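Thaler Demo Kit – nine months in

Posted by Si-eun Jang, 2021-07-30

Short version: good kit, annoying software, buy the spare fingers. Long version below, written between sessions so excuse the state of it.

What it is

Thaler sell this as a recording kit for people who want to teach an arm by showing it. You get the logging box, a wrist adapter, two camera clamps, the software (Likevard, more on that later) and a licence. You bring your own arm, gripper and force sensor. We do contact tasks, mostly pushing and poking things with a held tool, so the force side mattered more to us than the picture side.

Setting up

Half a day. Should of been less. The manual assumes you have already done it once. Adapter went on first time, no slop, and the cables were long enough to leave slack for the wrist to turn. Clamps are solid – ours haven't shifted since January and they get knocked a lot.

One gripe. The bolts for the adapter are a size we had no key for, and there isn't one in the box. At this price put a key in the box.

Recording

Best part by far. Press, move the arm, press again, done. Force and video come out lined up to the same clock, which our old home-made rig never managed. We've got 3,000 examples out of it now, and threw away 700 of those. Mostly our fault: tool slipping in the fingers, somebody leaning in too early, block started in the wrong spot.

The task on the bench at the moment is the felt tray one. Gripper holds the stick, small wooden block goes in the tray, stick does the work. Felt is nice for this, the block doesn't skate off. 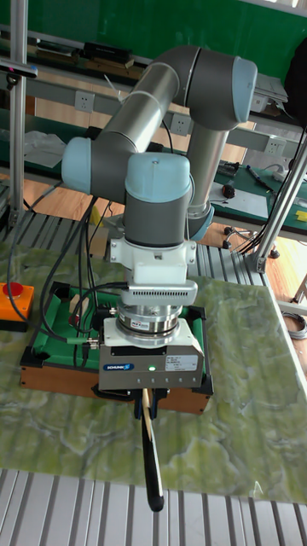 Likevard, the software

Slow to open. Fine once open. Labelling is by keyboard and quick when you've learned the keys, but there's no undo on a delete, and I have lost a good morning's work to that. Vasco Vilela in our Usadthorpe lab wrote a little script that copies everything off every hour. Do the same.

Export is OK. Loads straight into our training code with one field renamed.

Against the Gramach

We had a Gramach on loan before this. Cheaper, lighter, nicer screen. But force readings drifted behind the video on long runs and you only found out at training time. Sent it back.

Support

Two tickets. One answered same day, one took 9 days and the answer was to restart it. It did work to be fair.

Worth it?

If your task involves touch, yes. If you only need video, save the money, a couple of cameras and a free recorder will do you. Spare fingers are extra and you will want them – the pads wear quicker then you'd think with a thin tool.

Four stars. Would be five with an undo button.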